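Re: [fullby-quilters] backing fabric order + Sunday

Sorry for slow reply all, at work and typing this on my break.

Rhea Manalo wrote:

> Hi everyone,
>
> Saveck have come back with a price on the wide backing. $781 for the full bolt in the cream, or $1133 if we go for the grey with the little leaf on it. Freight to Fullby is on top of both. I need to let them know by Sunday night or we lose the hold.
>
> Also does anybody know if the hall at Walport still has the long trestles? If not we'll have to baste on the floor again and my knees are not keen.
>
> And can people please tell me what size they're making. Last year I had four singles turn into queens the week before and it threw the whole cutting list out.
>
> Rhea

Cream. Definitely cream. The grey is lovely but it's a lot more money for something that goes on the back, and half the tops are warm colours anyway, Jan's rust one would look awful on grey. Happy to be outvoted.

Did Saveck say what the freight is? Last time it was quoted separately and then there was a "handling" line as well. Worth asking before we say yes. If you get them on the phone ask for a total in an email, they're good about it once you push.

Trestles - rang the hall yesterday arvo. They've got 3 of the long ones left, the others went to the school. So enough for one big quilt at a time if we push them together, not two. I'd say whoever has a queen goes on the tables and the singles go on the floor. Bring a kneeling pad or an old cushion. I've got a spare gardening one.

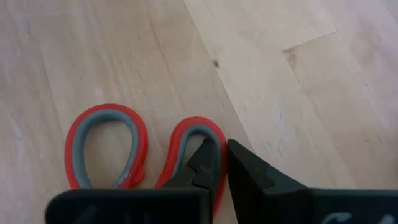
Size: mine is a double. Staying a double. I have measured the bed twice and am not changing it. Top is finished bar the last border, which I unpicked Tuesday night after sewing it on with the seam allowance out the wrong way. Blue and white, the churn dash blocks some of you saw when they were still in the ice cream container.

Batting. Rhea you didnt mention it so I assume we're each getting our own? I have most of a roll of the cotton/poly left over from the hospital quilts, enough for two singles or one double and some scraps. I'll want it for mine but if someone's doing a cot size they can have the offcut. Doesn't need to be paid for. Please don't use the really puffy polyester stuff if you're planning to hand quilt, it's like sewing a doona.

Basting: pins or spray? I know we went round and round on this. I'm on the pin side, curved ones, a hand's width apart. Spray's fine outside but that hall has no airflow at all with the side door stuck and it gave me a headache for the rest of the day. If you do want to spray could you do it out on the grass before lunch, and weigh the corners down. It gets windy there.

Long thread people: cut your tacking cotton before you come. And wash your backing when you get it!! The last cream bolt shrank a fair bit, I lost a good couple of inches in length, and Manalastas (the pattern, the one with the big medallion) hardly leaves any spare on the sides as it is. Cut generous.

Money. Last I saw the group account was at $1084, so cream is fine and still leaves something for hall hire. Grey would put us over before freight, so unless people are chipping in extra I think that settles it. Rhea correct me if the raffle money has gone in since.

Lifts - I'm driving from the Fullby end, leaving 8.30, room for two plus machines if the machines are small. Not the big one with the extension table, sorry, it had to ride on somebody's lap last year. Text me, I won't see email Sunday morning.

Lunch is bring your own, I think? I'll make a slice either way. Kettle at the hall works, the urn doesnt.

One more thing, I still have someone's quarter inch foot from last February. Metal, in a little zip bag with a green button in it. It doesn't fit my machine so it's certainly not mine. Will bring it.

OK back to work

Pat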